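Skotden Regatta

The Skotden Regatta is a yearly sprint rowing regatta held on Lake Nerent, open to club and school crews. Run by Flurby Boat Club. Usually takes place in late spring, once the ice booms are out and the lanes can be laid.

History

Began as a private match between Flurby and its neighbor across the lake, Pattinasarany Rowing Club - two eights, one race, no trophy. Other clubs asked to join and a full program was drawn up the next year. The small boats came later, sculls first, then pairs. An indoor leg on rowing machines is held every December at the Flurby boathouse and counts toward the club points table.

Course

Six lanes, straight, 1,727 meters from the stake boats to the finish tower. The odd length comes from the shape of the lake, which narrows sharply past the old ferry landing. Lanes five and six get the worst of the crosswind. Buoys are set every 50 meters, every ten for the last 100. 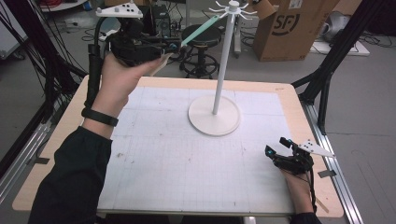 What happens if a crew leaves its lane? The umpire warns the crew with a white flag, and if it gets in another boat's way after that it can be disqualified or the race rowed again.

Long race

A head race of 3,297 meters was added for masters crews, with a turn at the north marker. Boats start one at a time and are ranked on the clock. Collisions at the turn were common in the early years, so overtaking their is now banned.

Trophies

Pattinasarany Cup for the eights, Nerent Plate for the single sculls. Points trophy goes to the club with the best total over both legs - juniors count the same as seniors.

Page last edited June 27, 2019. Results tables still need to be addded.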